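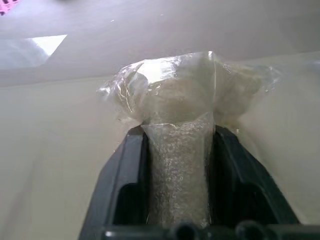 A clear plastic bag full of small, pale grains. Look how the plastic crinkles!

Why does a bag of grains go squishy, then stiff?

Next time someone at your place is putting away the groceries, ask if you can hold a bag of rice. Give it a gentle squeeze. It squishes a bit, doesn't it? The grains shuffle about under your fingers, almost like water. Now squeeze harder. Suddenly it pushes back, and the bag feels as firm as a brick!

So is a bag of rice a solid or a liquid? Scientists have been puzzling over piles of little bits for a very long time, and they have a special name for them. They call them granular materials. "Granular" just means "made of grains". Rice is one. So are sugar, salt, sand, lentils, breakfast cereal and the gravel on a driveway.

Pouring like a liquid

Every single grain of rice is a solid. It keeps its own shape, even if you roll it along the bench. But put a whole lot of them together and they can flow. You can pour rice from a jug into a bowl, and it will slide into the corners and fill up the space (try doing that with a potato).

There's one big difference, though. When you pour water into a bowl, the top goes flat. When you pour rice, you get a little hill! The grains are rough enough to catch on each other, and that catching and rubbing is called friction. Friction stops the hill from sliding all the way down. If you keep pouring, the hill gets taller and steeper until, whoosh, some of the grains tumble down the side in a tiny avalanche. Then it starts building again.

Sugar makes one shape of hill and lentils make another. Smooth, round grains roll away easily, so their hills are low. Rough or pointy grains hang on to each other and make steeper ones.

Holding like a solid

Look at the bag at the top of the page again. It's held between two fingers of a gripper, and in the narrow part the grains are packed close together. Higher up, the bag puffs out wide and round.

When grains are loose, there are pockets of air between them and they have room to slip past each other. When you squeeze them, they press together until every grain is leaning on its neighbours and none of them can move. Scientists call this jamming. It's a bit like a school corridor when everyone tries to leave at once!

Our reader Afiq Mandagi, who is 10, wrote in to ask if this is why a new packet of coffee is rock hard until you open it. Yes, Afiq, it is! The air has been sucked out of the packet, so the air outside pushes the wrapping in tightly and jams the coffee together. Snip the corner, air rushes in, and the packet goes floppy.

Try it yourself: the rice hill

You'll need:
A cup of dry rice
A cup of sugar
Two dinner plates
A ruler
A tray to catch the spills

Put the plates on the tray. Pour the rice slowly onto the middle of the first plate, keeping the cup in the same spot the whole time. Stop and measure how tall your hill is. Do the same with the sugar on the second plate. Which hill is taller? Which one spreads out more?

Now tap the edge of each plate 5 times with your finger and watch what happens to the colour and shape of the shadows down the sides. Can you spot an avalanche?

Marlina Rondonuwu's class tried this in June with dried peas as well, and the peas rolled clean off the plate and under the heater. Use a bowl for peas!

Words to remember

Granular: made of lots of small, separate bits.
Friction: the rubbing that slows things down when they slide over each other.
Jamming: when grains are packed so tightly that they get stuck.

Done the rice hill? Draw your tallest one, write its height in centimetres beside it, and ask a grown-up to help you send it to Musa Ogunleye at the Judau science page.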